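Landero revises glove and wrap rules for amateur sparring

2021-09-21

The Landero amateur boxing league has published a revised equipment rule for sparring and novice bouts. The text replaces the version adopted in April and applies to all 19 member gyms. The main changes concern glove padding, hand wrap length and the way head protection is checked before a session.

Under the new wording, gloves used for sparring must be inspected by a coach before each session and retired when the padding over the knuckles has shifted or hardened. The earlier rule set a fixed service life in months. Rekha Iyengar, technical secretary of the league, said the fixed period did not reflect how gloves are used. A pair shared by an evening class may wear out in one season, while a pair kept by one boxer can stay within limits for much longer.

The inspection has two parts. The coach presses the padding with a thumb at the knuckle line and at the outer edge, and checks that it returns to shape. The stitching and the thumb attachment are then checked by hand. A glove that fails either part is marked on the cuff and may be used only on the heavy bag. A marked glove cannot be returned to sparring use, even after repair.

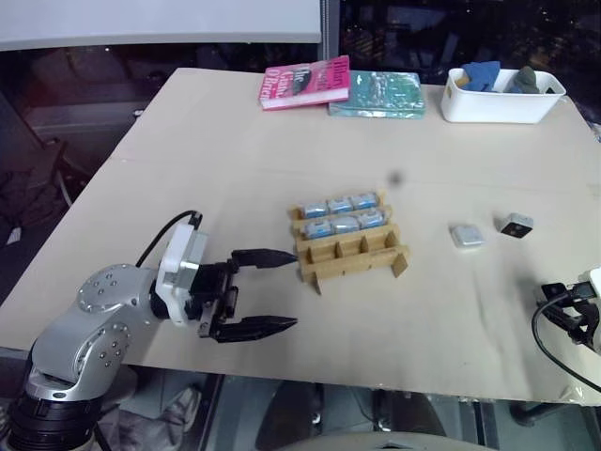
Vol. 2, No. 19

Hand wraps are the second item. The league now requires a full-length wrap for every boxer who spars, including juniors. Short wraps and slip-on inner gloves remain allowed for pad work and conditioning classes. The wrap must cover the wrist joint, pass between the fingers and leave no loose end outside the glove. Tape over the knuckles is not permitted in training.

The wording on wrists follows a review of training logs kept by member gyms. The logs list 111 hand and wrist complaints serious enough to interrupt a session. Orvokki Vuorinen, who compiled the review, noted that most entries came from bag work and that many of the boxers concerned had wrapped the hand but left the wrist bare. The logs do not record glove size in a consistent way, so no finding was made on glove weight. A column for it has been added to the log sheet.

Head protection must still be worn by all participants in open sparring. What has changed is the fit check. The guard has to stay in place when the boxer turns the head sharply to each side with the chin strap closed, and it may not drop below the eyebrow line. Guards with cracked outer material or a strap that slips under tension are to be withdrawn. Gyms may keep using older models if they pass the check.

Volodymyr Antoniuk, head coach at the Jatemitz gym, said the check adds little time to a session once boxers are used to it. His gym has followed a similar routine for its junior group. He would have preferred a stricter rule on shared mouthguard cases, a point that the league left to the gyms.

The league has set aside a fund of 2000 to help smaller gyms replace gloves that fail inspection. Applications go through the gym's registered coach and must list the items to be replaced. Gloves bought with the fund must be lace-up or full-cuff models - half-cuff models are excluded. Galtora, which supplies several of the gyms, has agreed to accept orders in small quantities at the club price.
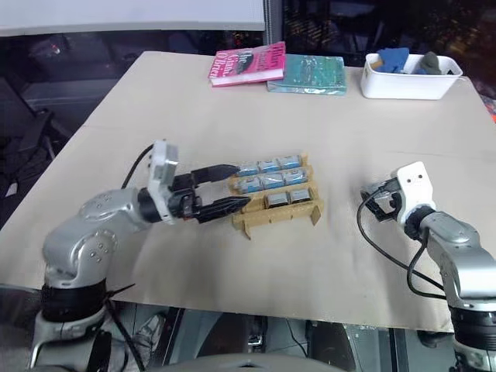 Does the rule apply to fitness classes with no contact?

Only the glove inspection does, and only for gloves that are also used in sparring. Boxers in non-contact classes may wear short wraps and do not need head protection.

Hnat Hrynyshyn, who chairs the league's coaching panel, said that gyms will be asked to keep their inspection sheets for one season. The sheets record the date, the item and the result. Boxers' names are not entered. A gym that cannot produce its sheets at a routine visit will receive a written notice first, and may be barred from hosting open sparring if the next visit gives the same result.

The separate rules for competition bouts are unchanged. Gloves for those events are still issued at ringside and collected after each bout, and the referee keeps the final say on whether a wrap is acceptable. A boxer who arrives with a wrap that does not meet the rule may rewrap once, under supervision.

Coaches who want a demonstration of the new checks can attend a session at the Wickramasinghe hall led by Bohdana Holovko. Places are limited to 2 coaches per gym. The full text of the rule and the blank inspection sheet are available from the league office.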